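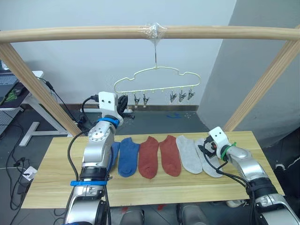 Bladder accumulator

3 min read

A bladder accumulator is a steel bottle with a rubber bag inside it. The bag holds nitrogen, the space around it holds hydraulic oil, and when the pump pushes oil in, the bag gets squeezed. Let the pressure drop and the gas shoves the oil back out. I've been fixing presses for 16 years and I still think it's a lovely bit of thinking (a spring made of gas!).

Uses

Mostly they smooth out pump pulses, soak up the bang when a valve slams shut, and keep a clamp tight while the pump rests. My favorite is the old baling press at the Meverstead yard, where two Bodnár bottles sit next to the tank and do all of those jobs at once.

Pre-charge

Pre-charge is the gas pressure with no oil in the bottle. Set it too low and the bag gets crushed up toward the gas valve; too high and it keeps banging down on the poppet at the oil port. The Meverstead pair had been left at 238 psi, far too low for that circuit, and both bags were torn when I opened them up. Always use dry nitrogen, never oxygen or shop air, and bleed the oil side down to zero before you touch anything.

Bladder or piston?

Piston types, like the Kitus range, swap the bag for a sliding piston with seals. Zoltán Győri, who taught me the trade, swore by them for big volumes. Sarahí Orozco at Purkimis prefers bladders because they react faster and don't mind a little dirt, and I'm with her on that – though I do keep a piston seal kit in the van.

See also: Relief valve, Pulsation damper

Contact | © 2026 Purkimis | Back to top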